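Gornuvano cable guide for bin picking cells

Product no. 111 - Cable protection / Wrist and gripper

Availability: from stock, delivery in November for larger quantities

The cable guide holds the gripper cables along the last links of the robot arm and over the wrist. We developed it after a fault in our own test cell, and we think customers should know the history before they order.

What went wrong

In the test cell the gripper stopped in the middle of a picking series. The fingers stayed closed, the controller reported a lost signal, and after a restart everything worked again for 87 picks. Then the same fault came back. Our technician Norbert Lengyel first changed the gripper controller, and this was the wrong part. The real cause was one wire which had broken inside its jacket. From outside the cable looked healthy. It was bent too sharply each time when the wrist turned over the corner of the bin.

More serious was the second effect. On one occasion the signal "gripper open" remained on although the fingers were closed, and the arm moved down with a part still in the gripper. The arm was running at reduced speed and the damage was small - one bent finger. At full speed it would be another story.

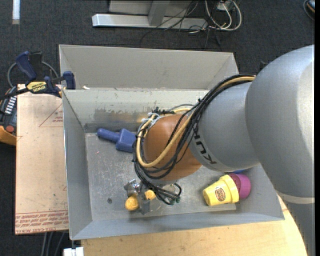

KUKA arm with gripper over the picking bin. Cables fixed at the wrist with cable ties.

Cable ties are cheap and quick, and for a short trial they are acceptable. They do not control the bending radius, and a tie that is pulled too tight presses always on the same point of the jacket. The cable guide has a wide curved channel and a soft clamp at both ends, so the cable can slide a little when the wrist rotates.

Technical data

Channel width: 31 mm
Material: black polyamide, clamps with rubber insert
Mounting: two straps, no drilling in the robot arm
Inspection interval: 2000 operating hours

Safety notes

Switch off the robot and secure it against restart before you mount the guide. After mounting, turn the wrist slowly by hand control through its full range and watch the cable at both ends. Replace any cable that has already given a signal fault, also if the fault disappeared by itself. The guide does not replace monitoring of the gripper signals in the robot program.

Questions about older cells: Edit Kerekes, technical sales. Please send the arm type and the outer diameter of your cables.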